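Puturstead Facilities Service Desk
Ticket subject: Repeated loss of heat, east wing, Pelletier Building
Category: Heating and ventilation
Priority: High, lowered to Normal on review
Opened: 2023-11-26
Assigned to: Arnulfo Espinoza, Building Systems
Status: Closed

Description of the problem as reported

The occupants of the east wing report that the radiators along the north corridor go cold during the morning and do not recover until late in the afternoon. The reading room and the two offices beside it are affected most. The west wing and the ground floor are normal. The thermostat in the reading room shows a call for heat during the whole of the period, and the set point has not been altered.

The requester states that the same fault was reported in April and that the earlier ticket was closed without a visit when the weather turned warm. The requester asks that the present ticket remain open until a cause has been found.

Initial response from the Service Desk

Your request has been received and passed to Building Systems. Portable electric heaters may not be brought into the Pelletier Building without written approval. Two approved units can be signed out from the Service Desk window during opening hours. Please do not adjust the radiator valves while the fault is under investigation, as this will affect the readings.

Work log

Entry 1. Arnulfo Espinoza

Attended the plant room. Both boilers were available and the lead boiler was firing normally. Flow temperature at the header was within range. No alarms were present on the Jorko controller, and the alarm history showed only the routine test entries. The east wing circulation pump was running and was not unduly warm to the touch.

Visited the reading room. The radiator under the window was cold along its full length. The pipe feeding it was cold at the point where it leaves the floor. The radiator was bled and gave water at once, with no air. The fault is therefore upstream of the radiators, and bleeding them again will not help.

The requester was informed in person.

Entry 2. Arnulfo Espinoza

Traced the east wing flow pipe from the plant room to the corridor ceiling. The pipe is hot as far as the zone valve above the copy room and cold after it. The valve was reported by the controller as 100 percent open. The position marker on the valve body stood close to the closed end of its travel.

The actuator was put into manual and wound open by hand. The corridor pipe began to warm within five minutes. The actuator was then returned to automatic and was seen to hold its position. Left in service for observation.

Entry 3. Reply from requester

The heat was satisfactory for the rest of that day and the following morning. It failed again before noon. The thermostat continued to call for heat. The office at the end of the corridor was vacated for the afternoon. Please advise whether the valve is to be replaced.

Entry 4. Arnulfo Espinoza

Replacement of the actuator has been considered and a unit has been reserved from stock. Before it is fitted, the control signal must be checked, as a new actuator will behave in the same way if the signal to it is wrong.

A meter was connected across the signal terminals at the valve. With the controller asking for full heat, the signal was correct at first. It then fell away in steps over the course of the morning, while the controller went on showing the valve as fully open. The controller displays the position it has requested. It has no feedback from this type of actuator, and the figure on the screen should not be taken as proof of the valve's position.

The actuator is following the signal it receives. The reserved unit has been returned to stock.

Entry 5. Arnulfo Espinoza

Signal cable inspected from the valve to the junction box in the riser cupboard. The cable is continuous and the insulation is sound. Resistance was steady when the cable was moved by hand.

At the junction box, the east wing signal passes through a Widow relay module before it reaches the actuator. The module is not shown on the record drawings. It appears on a handwritten sheet inside the cupboard door, where it is described as a frost override. The sheet is unsigned. The module was warm, and one of its screw terminals turned easily under light pressure from a screwdriver.

The terminal was tightened and the module left in circuit. A data logger was connected with a reading interval of 600 seconds.

Entry 6. Arnulfo Espinoza

Logger data reviewed. The tightened terminal has made no difference. The signal entering the module is steady and the signal leaving it falls as the cupboard warms up. The cupboard shares a wall with the main riser and is at its warmest between mid-morning and late afternoon, which agrees with the hours given in the original report.

It also explains the recovery after the valve was wound open by hand in Entry 2. The plant was restarted shortly after that visit and the cupboard had time to cool.

Decision: remove the Widow module from the circuit. Frost protection for the east wing is already provided by the Jorko controller, and this was confirmed in the controller settings before the work was approved.

Entry 7. Arnulfo Espinoza

East wing zone isolated. Module removed and the signal cable joined directly in a new terminal block. Zone returned to service. The valve was driven from closed to open and back again from the controller, and the position marker was checked by eye at each end of travel. Both ends were correct.

The logger was left connected, with the reading interval extended to 900 seconds.

Entry 8. Reply from requester

The heat has been even throughout the corridor since the work was carried out. One office now finds the room too warm in the afternoon. We have no objection to the priority being lowered.

Entry 9. Arnulfo Espinoza

The radiator valve in the office concerned was found fully open and has been set back to its middle position. The occupant has been shown how to adjust it. The instruction not to touch radiator valves is withdrawn for all rooms on the corridor.

Logger removed after 14 days. No loss of signal was recorded in that time.

Cause

Failure of an undocumented relay module in the control circuit of the east wing zone valve. The module reduced the signal to the actuator when warm, so that the valve closed while the controller continued to report it as open.

Follow-up actions

The record drawings for the Pelletier Building are to be amended to show the direct connection. The handwritten sheet has been removed from the cupboard door and scanned to the building file.

The remaining riser cupboards are to be checked for similar modules at the next planned maintenance visit. Any that are found are to be reported before they are disconnected.

The April ticket has been linked to this one. Heating faults that are closed for reasons of weather will in future be marked for review before the start of the heating season.

Closure note

The requester has agreed to closure. If the fault returns, please reply to this ticket and it will be reopened with its full history. A new ticket should be raised for any fault in another part of the building.

Attachments (1)
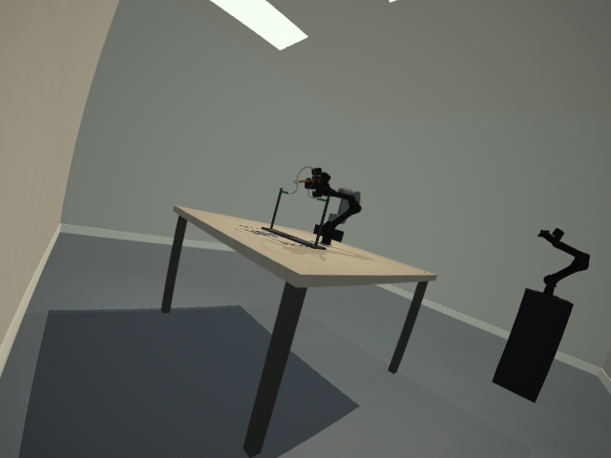 Attachment 1: Simulated view, table with black robot arm.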